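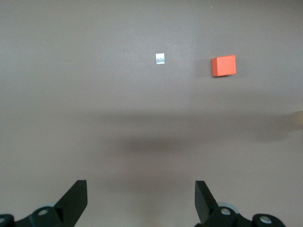
Figure 4.1 The view from the wrist: an open gripper, an orange cube, and a small pale square on the tabletop.

Chapter 4
Learning from the Wrist Camera

Pick up a coin from your desk. Now try it again while looking through a cardboard tube taped to your forearm. You lose the room, the far edge of the desk, and most of your own arm. What you keep is your fingers and whatever lies past them, and for the last few inches of the reach, that turns out to be a wonderful amount of information!

This chapter is about a method built on that idea. In Chapter 3 we gave the robot a fixed camera and spent many pages on calibration, the careful work of relating camera pixels to positions on the table. Now we move the camera to the wrist and let most of that work go. The fingers stay in nearly the same place in every picture, so the robot can learn where a target should appear between them and steer until it does.

Look at Figure 4.1 again with that in mind. The cube lies up and to the right of the right finger, well past its tip. A person sees at once which way the hand needs to move. Can a small network learn the same thing from demonstrations alone? The Eynon study set out to answer this, and we will follow it closely. Its authors recorded 70 demonstrations on a Flaseck arm, trained a network they called Stavix, and then ran 1000 test reaches. Only 14 of them missed. When I first read that result I went straight to the lab to try it, and I hope you will too.

The method has weak spots, and they are just as interesting. Notice the broad, soft shadow that the arm and gripper throw across the table. It moves when the arm moves, and a network can easily learn to follow it instead of the target. Section 4.3 shows how to test for this.

Before you start, you should be comfortable with image coordinates (Section 2.2) and with loss functions (Section 3.5). The exercises use the Ulteo simulator, and every one of them can also be run on a real arm.

4.1 What the Hand Can See

We begin with the geometry. Let the camera be fixed to the wrist, looking out past the fingertips, and suppose for now that the table is flat.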